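Closesell Clothing Resale — Frequently Asked Questions

What does Closesell take?
Adult clothing in clean, wearable condition. We do not take underwear, swimwear or shoes. Coats and padded items are accepted until the end of February.

How do I send my clothes in?
Order a bag from your account page. Fill it, seal it and leave it at any Dretus drop point. One bag holds up to 2 kilos. Heavier bags are returned at your cost.

Do I need to wash things first?
Yes. Wash and dry everything, and empty the pockets. Items with pet hair or a strong smell are not listed.

Can I send black clothes?
Yes, but check them in daylight before you pack. Fading and lint are easy to miss on black fabric, and they are the most common grounds for a lower price.
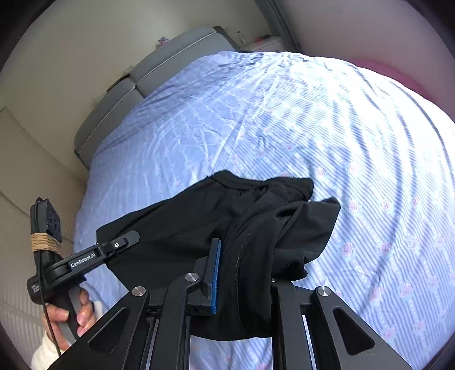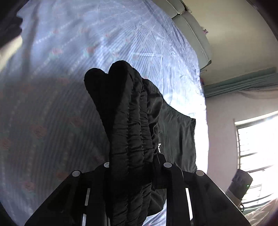 How is the price set?
We look at brand, age and condition. You see our price before the item goes live and have two days to change it. After that it stays fixed for 30 days.

When do I get paid?
Payment goes out once the buyer's return period ends. You can take it as a bank transfer or as store credit — credit does not expire.

What happens to items that don't sell?
Listings run for 180 days. After that you can pay for return shipping or let us pass the item on to Kocsis, our textile recycling partner.

Is there a limit on listings?
Personal accounts can have 86 items live at one time. If you need more, ask for a shop account, which allows 1000.

I lost my bag label. What now?
Print a new one under My Bags. The old label stops working right away.

Last updated February 10, 2021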